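Brilgate kitchen swap is back, and I've already got my eye on a toaster

If your cupboards are anything like mine, you'll be pleased to hear the Brilgate kitchen swap returns in September, and it's moved to the bigger hall on Pudus Lane. Doors open at 10 and entry is £4, which gets you a cuppa as well.

I popped in last year for a colander and came home with a fish kettle (I don't even like fish!). By closing time 1,178 bits and bobs had found a new kitchen, so it's well worth clearing a shelf before you go.

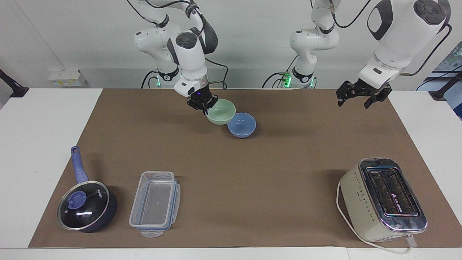

Two bowls, a lidded saucepan and a cream-coloured toaster on the brown paper mat.

I'm very taken with those bowls — one pale green, one light blue — and I think they'd look lovely with porridge in them. The saucepan has its glass lid too, and anyone who has rummaged for a lid that fits will know what that's worth.

Bring clean things only, please, and nothing chipped. Anything with a plug goes to the Kiiskinen repair table by the door first. There's room for 100 people at a time, so expect a bit of a queue at the start.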